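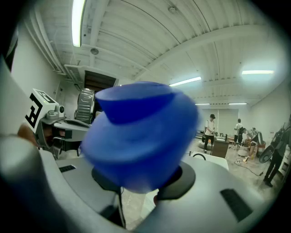 4.2 Upkeep of the hand-held grippers

Figure 3. Hand-held gripper with soft blue cup on its black circular mount. The second gripper carries the printed marker block and a small camera module.

The supplier's guide, written by Plosomik, says the soft cup will last 4,000 grasps before it needs changing. We doubt this. Our first cup was swapped after 608, when Tatu Mushi found a split along the rim, and we have no good reason to treat that one as a dud. One cup proves little either way – but we would not plan a schedule around the larger number.

Our routine is plain. The cup is pulled off its mount, wiped and pressed back on, and the cable is checked for slack. The marker block gets more attention. Debora Russo reset it five times in October, and after four of those the tracking error looked better. Whether the reset did it is unclear, as the camera was restarted each time as well. The Lyimo group credits a similar gain to the block alone, and does not report a restart. Until someone tests the two steps apart, we would read that claim with care, and our own with the same care.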